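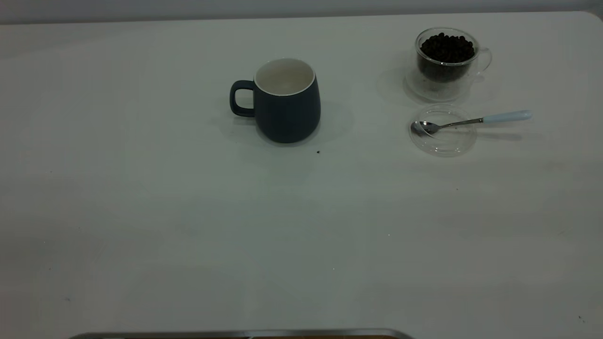 I stopped drinking coffee after noon in December, and since a couple of people have asked how it went, I'm writing it down.

The reason was sleep. I have never been a great sleeper, but last fall it got bad enough that I was reading until 2 most nights and then dragging myself through the next day on more coffee. My doctor didn't have much to say except to look at the caffeine first, before anything else. I had heard that before and ignored it. My job at Mellent has me at a desk from eight to five, and the three o'clock cup was the part of the afternoon I looked forward to.

The first week was unpleasant. I had a headache behind my left eye every day until dinner, and I was short with people. I tried replacing the afternoon cup with decaf, but the decaf in our break room tastes like wet cardboard, so I switched to plain hot water with a slice of lemon. Marit Strömberg, who sits across from me, told me her grandmother drank that all day long and lived to 83. I don't know that the lemon had anything to do with it.

By the second week the headaches were gone. Sleep didn't change right away, which annoyed me. I was still awake at one in the morning, only now I was awake and had nothing to enjoy in the afternoon. Then one Sunday I fell asleep on the couch before ten with the lamp on and didn't wake up until my alarm. After that it got better in an uneven way. Two good nights, one bad one, then three good ones.

A few things I changed at the same time, so I can't say how much of it was the coffee:

I started walking home from the Park Street bus stop in place of transferring to the 116. It adds twenty minutes.

I moved my phone charger to the kitchen.

I stopped keeping chocolate in the nightstand. Chocolate has caffeine too, less than I thought, but still.

The money part was a small surprise. I used to stop at the place on the corner in Plallthorpe on my way back from lunch, and when I added up my card statements for last year the total came to a little over 300 dollars. I put the same amount toward a new pillow and a Fendier blanket, the heavy kind. The blanket is fine. It is too warm for me from April on, and it doesn't fit in our washer, so I have to take it to the laundromat.

I still drink two cups in the morning and have no plans to stop. I make the first one before I get dressed and drink it standing up, and the second one goes with breakfast. I tried cutting down to one for a few days and didn't see the point – I was tired at ten and slept the same at night.

I have slipped a handful of times. Once was at my cousin's birthday, where there was espresso after the cake, and I was up half the night reorganizing the hall closet. The closet does look better. The other times were long drives, and I would do the same again.

Next I want to try getting up at the same time on weekends, which everyone says matters more than any of this. So far I have managed it once.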